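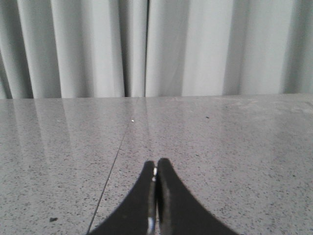 3. Checks before the first motion command

Course handout, Practical Safety for Small Manipulators
Section prepared by Marisol Llanos, revised June 2018
Read with section 2 (risk assessment) before the lab.

3.1 Scope

These rules apply to a tabletop arm with a parallel two-finger gripper and a camera at the wrist. They cover the period from power-on to the first grasp. Mobile bases and arms behind fixed fencing are treated in section 6.

3.2 Terms

Home pose: the stored joint position from which every run starts.
Rest state of the gripper: fingers closed, nothing held.
Clear zone: the part of the work surface the arm can reach in the current program, plus the margin written on the cell card.
Soft boundary: anything at the limit of the clear zone that moves when touched, such as a curtain, a cable or a hanging sheet.
Hard boundary: a wall, a post or a fixed guard.

3.3 Work surface

Inspect the surface by eye before looking at the camera feed. Polished stone and similar glossy tops return reflections of whatever stands behind them. In the wrist view, the folds of a pale curtain can show up on such a top as light streaks. A detector tuned on a matt bench may report these as edges.

Joints between slabs are a second source of false edges. A joint is thin, dark and straight, and it stays put when the lighting changes. Record its position on the cell card so that it can be masked.

Loose debris and chips can look alike from above. Wipe the surface once. A mark that remains after wiping is entered on the card as fixed.

3.4 Soft boundaries

A curtain behind the table is not a guard. It gives no protection to a person on the other side and must not be counted in the risk assessment. Where two panels meet, a hand can come through the gap.

Set the software limit short of the fabric. In the Mundard cell the limit is entered as a plane, and the Sukar controller rejects any target beyond it. Test the limit at reduced speed with one target on each side of the plane.

3.5 Gripper

Start with the fingers closed and empty. Check that the tips meet without visible offset when viewed square on. The wrist camera sits at an angle to the fingers in the Mundard cell, so a difference in tip height on the screen is not evidence of a bent finger. Confirm with the gauge.

Open and close the gripper 4 times with the arm stationary. Stop if the closing time changes between cycles. Replace finger pads at 3000 cycles or at the first cut, whichever comes first.

3.6 Records

Each run gets one line in the log: operator, program number, surface condition, limit test result. Cell card 993 is the model to follow. Faults go to Said Cherkaoui before the cell is used again.

Reading for the next session: Feletti notes, chapter on stopping distance. Bring the completed card.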